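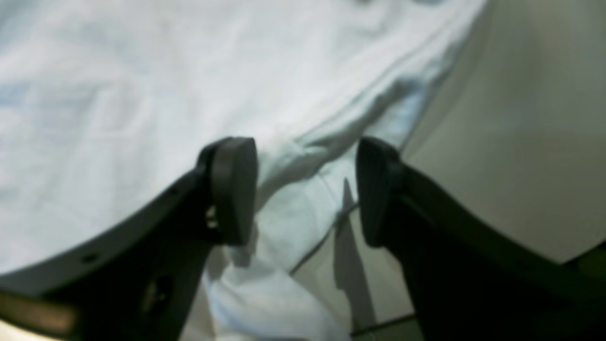 Whites first, always.

2 min read

I put off folding until the pile looks back at me, and in June the pile is mostly white. My aunt in Calloway gave it 5 minutes every evening. I give it 90 on one long afternoon, with tea (and more tea).

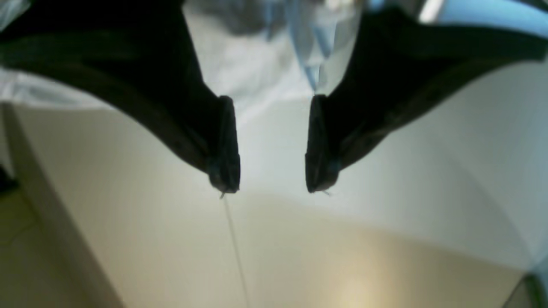 Do you iron before folding?
Only collars. The rest gets a good smoothing with the hands.

Shirts I take by the two top corners and pull straight, then lay down and let the bottom sort itself out.
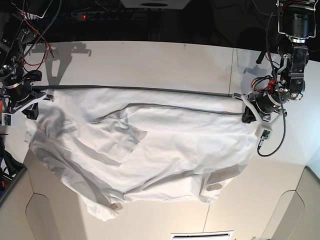 Where it all goes

Top shelf, and I do mean to label it!

Recent posts
- Mending by the window
- A weekend in Flatov

Contact | © Sidra Tarar | Back to top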